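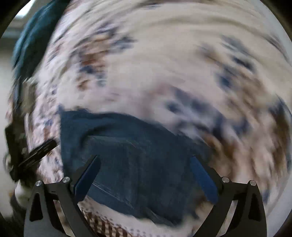 Scalp Care in the Dry Months: Notes on a Change of Routine

Readers of this blog will be aware that my previous entries have dealt chiefly with conditioners and leave-in treatments. The present entry concerns the scalp itself, a subject on which I have received a steady number of inquiries since February, when indoor heating is at its strongest and complaints of tightness and flaking are most frequent.

For several years my own practice was to wash every day with a clarifying shampoo. The results were satisfactory in the summer and poor in the winter. By the middle of the heating season the skin along my hairline was regularly tight by noon, and a fine white flaking appeared on dark collars. I responded, as many people do, by washing more often. The flaking increased.

The routine I now follow was suggested by Jabari Kashindye, who operates the Lavine salon and has cut my hair for the past 4 years. His recommendation was to reduce the number of washes before purchasing anything new. I moved from daily washing to every third day and kept to that schedule for 18 days before introducing any product. The first week was uncomfortable, and the hair at the crown was visibly oily by the second evening. I wore it tied back. The oiliness had lessened by the end of the period, although it did not disappear.

At that point I began using a pre-wash scalp oil from Trurkley. It is a light oil with a faint scent of rosemary, supplied in a glass bottle with a dropper. The manufacturer's instructions call for a full dropper; on hair of medium thickness I found half of that to be sufficient. The oil is applied to dry hair in sections, parted with the tail of a comb, and worked in with the pads of the fingers. It remains in place for thirty minutes. Longer applications, including one left overnight, produced no benefit that I could detect and required a second shampoo to remove.

For the wash I have settled on the Drurketti mild shampoo. It produces very little foam, and those accustomed to a heavy lather may be inclined to use too much of it. A quantity the size of a hazelnut, diluted in the palm with water, is adequate for shoulder-length hair. The water should be lukewarm. I rinse for longer than seems necessary, particularly behind the ears and at the nape, where residue tends to collect.

I also tested the Mbwambo scalp scrub, which several readers had mentioned in correspondence. The grains are coarse, and they proved difficult to rinse out. I used it on two occasions and have set it aside. Persons with short hair may have a better experience with it.

On the matter of cost, the Trurkley oil is sold in a 400 ml refill as well as in the small bottle, and the refill is the more economical choice for regular use. Mine has lasted for more than 336 days and is not yet finished. The Drurketti shampoo is replaced more often — a bottle every two months at my present rate.

Brushes and combs should be washed on the same schedule as the hair. I soak mine on Friday evening in warm water with a little shampoo and leave them to dry overnight with the bristles facing down. Pillowcases are changed on the same day.

Flaking that is accompanied by redness, soreness or patches of hair loss is a medical matter and should be examined by a physician or dermatologist. Nothing in this entry is intended to replace that advice.

A further entry on hard water and shower filters is in preparation. Readers who have used a filter for six months or longer are invited to write to me through the contact page, stating the model and the type of water in their area.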